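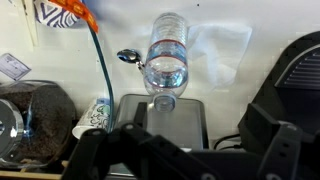
The drinks corner is the hardest bit of any kitchen to keep straight, and ours in Randville has defeated better people than me. It is where everybody stands while the kettle boils, so it is where everybody puts things down. Start with the half-finished water bottles. One stood on its cap in a grey tray, with a spoon at its side and the water sitting in the neck end, is one more thing to be knocked over by whoever reaches past for the sugar. Drink it, pour it on a plant, or put it in the fridge. Then rinse the bottle, squash it and get the cap back on before it goes in the recycling.

Trays

A tray is the best thing you can give a worktop and also the worst. Things in a tray look as if they live there. Choose one with a raised rim, so drips stay put, and decide what it is for. Mine is for spoons and a folded cloth. It has been for batteries, takeaway menus and, for most of one October, a single glove.

Wash it when you wash up. Coffee dries to a brown varnish that laughs at a damp sponge, but a spoonful of bicarbonate and hot water left for 7 minutes will usually shift it.

Cups

Paper cups roll. Put one down empty on its side and it will find the edge of the counter sooner or later, and there is always a last teaspoon of coffee in it. Tip the dregs in the sink first, then bin the cup along with whatever wrapper came with it. If you have people round and must use paper, write names on them. You will get through half as many.

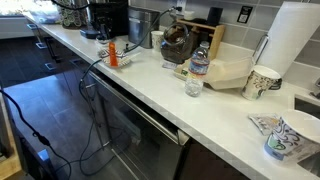

The long counter, with the coffee beans in their big glass jar and two paper cups lying down on the job.

Beans

Glass jars are handsome and I have given up arguing against them. Keep yours out of the sun and don't fill it to the top. I put in enough for a week and leave the rest in the bag, clipped, in a dark cupboard. Wash and dry the jar between fillings. The oily film at the bottom goes stale and passes it on to the new beans, which were 3 pounds more than they should have been in the first place.

Cables

Every machine on a worktop comes with a lead long enough to reach next door. Gather the slack behind the machine and fasten it with a twist tie or one of those Vikum hook-and-loop strips (a packet of 40 will see you out). Never let a lead hang over the front, where a drawer, a hip or a small child will catch it. If the socket is in the wrong place, move the machine. I spent 2 years stepping round a loop of flex before this occurred to me.

Kitchen roll

Stand it at the back against the tiles, away from the hob, on a holder with some weight to it. The light ones come with you when you pull. Used sheets go in the bin at once — a crumpled one left on the side gets treated as clean by the next person, and you don't want to know what they wipe with it.

Wiping down

Clear from one end to the other, never from the middle. Crumbs first, dry, into your hand. Then the cloth, then the tiles behind if you can face them.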